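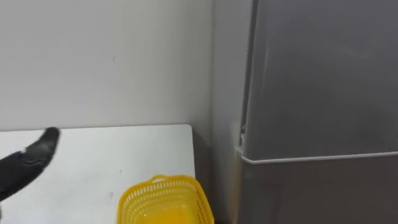
The Soft Touch, Hard Sell

By Selamawit Adugna

Every gripper demo I have watched in the past year has involved an egg. The egg is lifted, the egg is set down, people clap. So when Naylor offered me an afternoon with its new soft-tipped gripper, I asked for groceries and a kitchen table instead, and I asked that Custen's older two-finger model get the same treatment. Naylor said yes faster than I expected.

The tests were run by Chaltu Tekleab and Ilari Turunen at Nerkura, a small lab that gets paid by the hour and has no stake in who wins. They put each gripper through 191 picks on the same arm, with the same camera and the same controller software. A pick counted if the item went into a basket and stayed whole. Tekleab kept score by hand on a clipboard, having been burned before by a controller that reported a good grasp whenever its fingers closed on air.

Naylor's brochure promises "human-like handling of everyday goods." I would like to meet the human. The soft tip was lovely with peaches and bread rolls, and it bruised none of them. Give it a flat packet of yeast and it stroked the tabletop like someone petting a cat. Turunen slowed the approach, then slowed it again, and by the end he was getting the packet on most tries, at a speed that would leave your ice cream in poor shape.

The Custen gripper is ugly and loud. It crushed 2 rolls in the first half hour. It also picked up the yeast, a butter knife and a bag of rice without anyone touching a setting.

Then there is the camera question, which neither company likes to discuss. Both grippers did worse when they came in low over a white surface, and Turunen thinks the depth readings are to blame. "You can buy any fingers you want," he told me. "If the arm believes the table is a little higher than it is, you've bought expensive fingers that stop short." Swapping to a camera from Plumard helped with the table and made trouble with anything shiny.

Gadisa Admasu, who buys equipment for a meal delivery kitchen, watched the last 30 picks with his coat on. He wanted to know how long a soft tip lasts before it tears. Naylor's answer was that it depends on use. He wrote that down and underlined it.

I asked Tekleab which one she would put in her own home. She said she would keep using her hands, and went back to re-seating the tip for another run at the yeast.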